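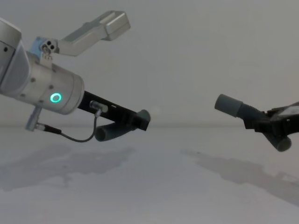 July, 6:40 a.m.

Started the handover set for Cosach. Plan is 100 episodes per object, 12 objects, both arms. Table cleared before each reset so the policy can't key on leftovers.

Ran the left arm first on the old timing and got drift between the joint log and the video. Two episodes thrown out. Agnes Mowat traced it to the recorder stamping frames on write -- moved the stamp to capture and the offset went away. Should recheck last month's Pillay data for the same fault.

Start poses: tips facing, gap left open, right fingers apart. I vary the height by hand each time. Aitana Arroyo wants it randomized in software, and she is probably right, as my hand keeps going back to the same spot.

Failed grasps stay in, labeled as failures. Regrasps get their own tag.

Tomorrow: soft objects, then copy everything to the Mutis drive.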